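The machine that was going to fold our shirts has been two years away since I was old enough to own shirts. So in January I drove out to Okport, where a small outfit called Kaltadix is trying to teach machines something humbler: sorting small parts at a bench.

Elin Skyrme, who runs the project, gave me the numbers before she gave me coffee. Her team had logged 2,767 pickups of small hardware by hand-held gripper, the idea being that a robot arm will one day study them and do likewise. In its own trials the arm had managed 1,532. "On a good week it beats my nephew," she said. "He's four."

The trouble is fingers. Yours are soft, damp and clever. These are blocks with rubbery padding, and the padding frays.

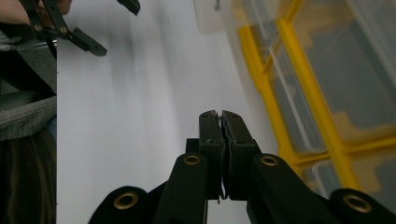
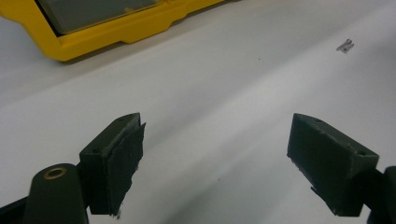

## So, can it do the dishes?

No. It can't do the silverware drawer either, though Skyrme thinks the drawer will come first. A clip lying alone on a clean white surface is a fair fight. A clip under three other clips is a research program.

Renex, a parts supplier down the road, has asked for a bench unit anyway. Their packers are fast and they get bored - the machine is slow and doesn't. I went home and folded my own shirts, badly.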